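Automation at Staven: The Kitchen Line

Staven has packed ready meals at its Preledley site since 1934. The first automatic tray sealers went in last August, and dish handling is next. This page follows the work and the people on it.

Staff on the early shift used to lift and stack almost 400 bowls by hand before the first break.

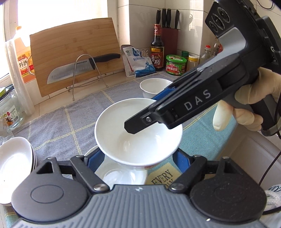
Training for the new handling jobs takes 5 shifts. Operators who stood at the stacking table now learn to guide tools and check results, and pay moves up one grade when they sign off. Handling starts with ordinary dishes: a white bowl over a plate, with the jaw of the hand-held gripper reaching just inside the rim. Sore wrists were the most common complaint on the old job.

Next gallery: the Enero packing hall
Back to: Staven at work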